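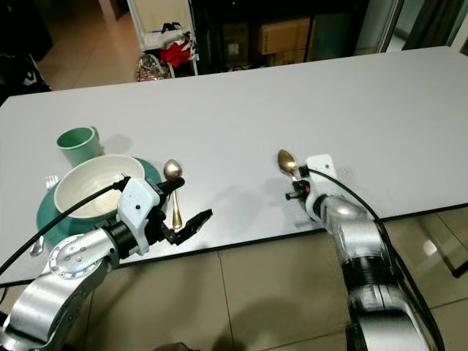
白色桌面与两条银色机械臂,左侧夹爪呈张开状态。

Nurnix签署协议收购Prosent全部股权,Ploklow产品线将增加订阅收入核算功能

企业财务软件公司Nurnix今日宣布,已与Prosent股东签署最终协议,以1,985万欧元现金收购Prosent全部已发行股份。双方董事会均已批准这项交易。在满足惯常交割条件后,交易预计于8月完成。

Prosent开发面向软件企业的订阅收入核算工具,主要处理合同变更、跨期收入确认、预收款摊销以及多币种对账。该公司目前有346家企业客户,以年度合同为主,客户大多是自行开发并销售软件的中型公司。交割后,Prosent将成为Nurnix的全资子公司,其产品并入Nurnix的财务平台Ploklow,原有品牌在过渡期内继续使用。

Nurnix首席执行官Tsion Tesfamariam表示:“我们的客户这几年陆续从一次性授权转为订阅收费,账务工作量随之增加。Ploklow在总账和合并报表方面已经比较完整,订阅收入这一块一直靠客户自己用表格补。Prosent的产品可以把这部分工作接过来。”

交易条款

根据协议,收购对价全部以现金支付,资金来自Nurnix自有资金及现有银行授信额度,公司不会为此发行新股。对价的大部分在交割日支付,其余部分存入托管账户,用于覆盖卖方在陈述与保证条款下可能承担的责任。托管期满后,未被索赔的款项将退还给卖方。协议没有设置与未来业绩挂钩的额外付款。

出售方包括Prosent两位创始人Ferhat Karaca和Hüsnü Karaca,以及投资公司Tuncer。Tuncer在Prosent成立初期入股,是该公司唯一的外部机构股东。交割后,Tuncer将不再持有Prosent任何权益,其委派的董事同时离任。

Nurnix首席财务官Jozef Postma表示:“这笔交易的规模在我们年初确定的资本配置范围之内。交割后公司的净负债仍低于银行授信协议规定的上限,现行股息政策不变。我们会从交割当月起合并Prosent的报表,并在下一份中期报告中单独披露它的收入和相关整合费用。”

Postma同时说明,Nurnix此前发布的全年业绩指引不包含本次收购的影响。公司将在交割后评估是否需要更新指引。收购产生的无形资产金额有待购买价格分摊工作完成后确定,相关摊销将计入合并利润表,公司在披露调整后经营利润时会列明对应的调整项目。

产品安排

Prosent现有产品将继续单独销售和维护。已经签订的合同按原条款履行,价格、服务等级和续约通知期在合同期内均不作改变。客户无需重新签署协议,也无需更换登录地址。发票抬头和收款账户如有变化,Prosent会以书面形式提前通知客户的财务联系人;在收到书面通知之前,客户应继续按现有账户付款。

整合工作计划用七个月完成,从交割日起算,分两个阶段进行。

第一阶段的重点是数据接口。Prosent生成的收入确认凭证将可以直接写入Ploklow总账,客户不再需要导出文件后手工导入。接口会保留合同编号、履约义务编号和变更版本号,以便审计人员从总账分录追溯到原始合同。凭证写入失败时,系统会保留原始记录并列出出错字段,由客户的会计人员确认后重新提交。

第二阶段将统一用户权限和报表。同时使用两套产品的客户可以用同一账号登录,并在Ploklow的合并报表中查看递延收入余额、已签约未确认收入以及各币种的汇兑影响。权限模型以Ploklow现有的角色设置为基础,Prosent中的自定义角色会在迁移前逐一对照,由客户管理员确认后生效。

只使用其中一套产品的客户不会被要求购买另一套。Nurnix将在第二阶段结束后公布组合订阅方案,现阶段没有调整Ploklow标准版定价的计划。

Ferhat Karaca表示:“Prosent最早是给我们自己的软件公司做的内部工具,后来客户问得多了,才单独做成产品。我们一直需要一个可靠的总账系统来对接,过去的做法是给每家客户写不同的接口,维护起来很费时间。与Ploklow合在一起以后,开发团队可以把精力放回到核算规则本身。”

管理层与员工

Ferhat Karaca将在交割后继续负责Prosent的产品开发,并向Tsion Tesfamariam汇报。Hüsnü Karaca将担任顾问,协助客户关系和供应商合同的交接,待整合工作结束后离任。

Prosent的全体员工将获得留任邀请,原有雇佣合同、工龄和年假安排保持不变。Nurnix还将为最多70名员工设立限制性股份计划,授予对象包括Prosent的开发、实施和客户支持人员。股份分批归属,以持续任职为条件,所需股份从公司已回购的库存股中划拨。

两家公司的客户支持团队暂时分开运作,原有的支持邮箱和电话继续有效。周五的例行系统维护时间也不作调整,如有与整合相关的停机安排,将在产品状态页面上另行公布。

“客户最关心的是月末结账的时候有没有人接电话,”Hüsnü Karaca说,“所以我们在谈判时就把支持团队的安排写进了协议。熟悉客户账套的人会继续负责原来的客户。”

亚洲市场

Nurnix亚洲业务负责人Shaohua Liao将牵头Prosent产品在亚洲的本地化工作。Prosent目前的客户主要在欧洲,产品界面尚无中文版本。Nurnix计划在第一阶段接口上线后推出简体中文界面,并提供中文的实施文档和培训材料。

Liao表示:“不少亚洲软件公司同时向本地和海外客户收取订阅费,合同币种和记账币种往往不一致,月中升级套餐或者增加用户数也很常见。我们会先和现有的Ploklow客户一起测试,确认合同变更的处理结果与他们的会计政策相符,再向更多客户开放。”

参与测试的客户将使用独立的测试账套,测试数据不会写入正式总账。希望参加的Ploklow客户可以向各自的客户经理登记,Nurnix将根据合同类型和使用的币种安排批次。中文界面的正式发布时间将在测试结束后另行公布。

数据与安全

Prosent的客户数据将继续存放在现有数据中心,交割本身不涉及数据迁移。第二阶段如需变更存放地点或增加数据处理方,Nurnix会依照数据处理协议提前通知客户,并提供更新后的处理方名单。客户对变更有异议的,可以按协议约定的程序提出。

在尽职调查过程中,Nurnix委托外部机构审阅了Prosent的源代码许可、访问控制和备份流程。审阅提出的改进事项已列入整合计划,其中管理员账户的多重身份验证将在交割后优先实施。两套产品的漏洞报告渠道保持不变。

交割条件与后续披露

交易的完成取决于若干惯常条件,包括取得必要的监管许可、部分主要合同的对手方同意控制权变更,以及在交割前未发生重大不利变化。本次交易无需提交Nurnix股东大会表决。若条件未能在协议约定的最后期限前满足,任何一方均有权依照协议终止交易。

在交割之前,Nurnix与Prosent仍是两家独立经营的公司,各自负责产品定价、销售和客户服务。

公司将在交易完成时再次发布公告。投资者电话会议的接入方式将刊登在Nurnix网站的投资者关系栏目,会议由Tsion Tesfamariam和Jozef Postma主持,会后提供录音和文字记录。

关于Nurnix

Nurnix为中型企业开发财务管理软件,主要产品Ploklow涵盖总账、应收应付、合并报表和预算管理。公司通过直销团队和实施伙伴向客户提供服务。

关于Prosent

Prosent是一家订阅收入核算软件公司,由Ferhat Karaca和Hüsnü Karaca创立。其产品用于管理订阅合同的收入确认、变更处理和对账。

前瞻性陈述

本新闻稿包含有关交易完成时间、整合计划和产品发布的前瞻性陈述。这些陈述基于管理层目前掌握的信息,受监管审批进度、客户续约情况、汇率变动、关键人员留任及技术整合难度等因素影响,实际结果可能与陈述内容存在重大差异。除适用法律要求外,Nurnix不承担更新这些陈述的义务。本新闻稿不构成购买或出售任何证券的要约或要约邀请。

媒体及投资者垂询

请通过Nurnix网站的新闻中心或投资者关系栏目提交问题,并注明所属机构和希望得到回复的时间。与Prosent现有合同有关的问题,请联系原客户支持团队。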